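Posted 2021-01-25 by Zanele Mtshali
Filed under: Meeting Minutes, Robot Teaching
3 comments | 7 shares

I took notes again, so forgive the shorthand. We met for 40 minutes, mostly about the Prernley tasks (the ones inside a desktop workstation).

Nkosi wants more demos by remote control and fewer by hand. I said fine, but the hand-guided ones come out smoother — my wrist says so too! We agreed to record 100 of each before arguing any further.

Dekano asked if we could toss the demos where the operator stops and thinks. We're keeping them for now, tagged "pause."

Next up was the approach to the CPU socket. I like coming straight down over the board and slowing way down near the memory slots.

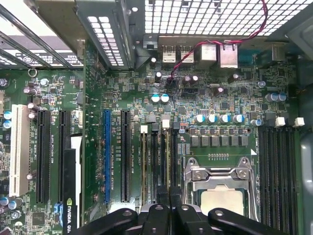

Nkosi would sooner come in at an angle, and we didn't settle it, so we'll each teach it our own way and swap notes. Virkix still owes us the new controller grips. I'm chasing that.

Target for June stays at 2,000 demos. Dekano wanted 3,000 and got outvoted.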